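Search stories
Enter keyword

The Tablecloth at Number 246

My aunt left me a flat, a box of keys that fitted nothing, and a kitchen table I wasn't allowed to sell.

It was in the will and everything. "The kitchen table and its covering are to stay where they are until somebody has eaten a proper meal at them." The lawyer read it out with a completely straight face and then asked if I had any questions. I had plenty, but I'm a person who says "nope, all good" and then thinks about it for a month, so that's what I did.

By September I'd moved in. The flat was on Darketti Street, up 17 stairs, and it smelled of floor polish and old oranges. I kept eating in bed, or over the sink, or once in the bath (crackers, a mistake). I worked at the table, though. I parked my bits and pieces at the back against the wall, got the lamp going, and told myself I'd have that proper meal when I felt like a proper person. 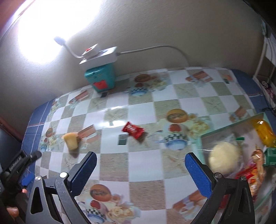 The cloth, the lamp and the teal container, back against the wall.

You have to understand about the cloth. It was the shiny kind you wipe down, and my aunt had chosen it, and my aunt was not a woman who could walk past a pattern. Bowls! Roses! Starfish, for reasons known only to her and possibly the starfish. There were stripy towels printed on it too, and in my first week I tried to pick one up to dry a mug. I tried again a few days later with the same towel.

One night I was at the table paying the gas bill when there was a knock, and it was the woman from downstairs. Kirsten Eskildsen, she said, and she put her hand out like we were at a conference.

"You've still got the Flivulia," she said, looking right past me.

"The what?"

"The cloth, love. It's a Flivulia. She bought it at Dusberg's when they were closing down. We took the bus out together and she carried it home on her lap like a cat."

I asked her in. She wouldn't sit. She walked along the edge of the table with one finger on the plastic, and she stopped at one of the roses and went quiet for a bit, and I did what I do when people go quiet, I offered her toast.

"Have you eaten at it yet?" she said.

So she knew about the will. Of course she knew about the will – she'd probably helped write it. I said I'd been busy. I said the move had really taken it out of me, and that I didn't own a roasting pan, and that nearly 246 emails were waiting for me, and she nodded along to all of it in a way that made me want to go and stand in the corner.

"She used to ring my bell at six," Kirsten said. "Every night. She'd say she'd made too much. She never once made too much, she made it for two."

Then she said goodnight and went back down the stairs, and I listened to her the whole way.

I'd love to tell you I cooked the next day. I bought a cookbook the next day. I read the chapter on stock, fell asleep on it, and woke up with a crease down my cheek. The day after that I got as far as the shops, where I stood in front of the chickens with my basket and panicked at the size of them, and came home with the sort of dinner a ten-year-old packs to run away with. 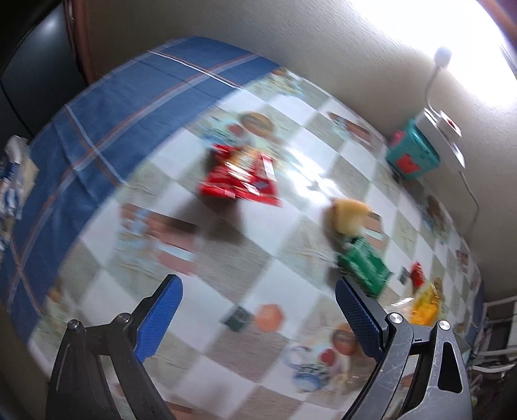
My aunt would have had opinions about what counts as a meal. She believed in gravy, and in potatoes done two ways, and she once sent back a salad at a wedding. I went over all of this in my head while the light glared off the middle of the cloth and the clock crept toward six. There was a blue plaid towel hanging over the side and a crumpled white bag on the same side, and in among all those printed pies and fruit lay one shiny red snack bag, with a yellow bit of bread or bun just below it. I looked at it for a good long while. Then I went down the stairs in my socks and rang the bell.

Kirsten opened the door with her glasses pushed up in her hair.

"I've made too much," I said.

She looked at my socks. She looked at my face, which I think was doing something embarrassing. Then she reached behind the door for her cardigan.

"I'll bring the gravy," she said.

More stories
The Eskildsen Recipe Tin
A Bus to Dusberg's
Keys That Fit Nothing
3453 Buttons

Contact | Copyright, all stories remain with their authors | Back to top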